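3.2. Circulación de avisos alarmistas en grupos de padres

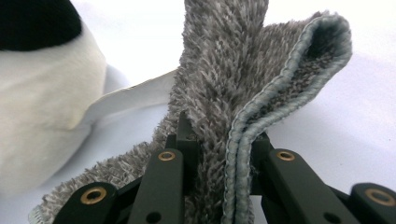

Los avisos sobre supuestos retos peligrosos llegan a las familias, en la mayoría de los casos, por un canal privado y sin indicación de la fuente. En esta sección analizamos los mensajes recogidos en dos plataformas de mensajería, Uveck y Hetora, durante el mes de septiembre. El corpus contiene 2000 mensajes, de los cuales 1000 pertenecen a grupos escolares y los otros 1000 a grupos de vecinos. Los grupos se encuentran en las localidades de Sengar y Jundia, que tienen una población escolar parecida.

Para la codificación se utilizó una lista de 14 categorías, descrita en el apartado 2. Cada mensaje fue leído por dos codificadores, los cuales no conocían el grupo de procedencia. Cuando existía desacuerdo, el mensaje se discutía hasta llegar a una decisión común.

El primer resultado se refiere a la forma del aviso. En los grupos escolares predomina el texto reenviado sin modificación, muchas veces con una frase inicial del tipo «me lo acaban de pasar». En los grupos de vecinos es más frecuente que la persona añada un comentario propio, por ejemplo una pregunta sobre si el hecho es verdadero. Esta diferencia se mantiene en las dos localidades, aunque en Jundia es menos marcada.

El segundo resultado se refiere a las correcciones. Un desmentido aparece casi siempre en el mismo día que el aviso, pero recibe menos reenvíos y suele quedar dentro del grupo donde fue escrito. Observamos también que el desmentido repite con detalle el nombre del reto, lo cual puede aumentar la curiosidad de los menores que tienen acceso al teléfono de sus padres. Nuestros datos no permiten medir este efecto.

Como muestra la figura 2, las formas de reenvío se agrupan según el tipo de grupo y no según la plataforma. En la sección siguiente comparamos estos patrones con las entrevistas realizadas a docentes.

Figura 2. Tipo de reenvío por clase de grupo, Uveck y Hetora.

Artículos relacionados
Rumores escolares y confianza en la prensa local
El papel del docente ante las cadenas de mensajes
Adolescentes y retos virales: revisión de la literatura
Métodos de codificación para mensajes privados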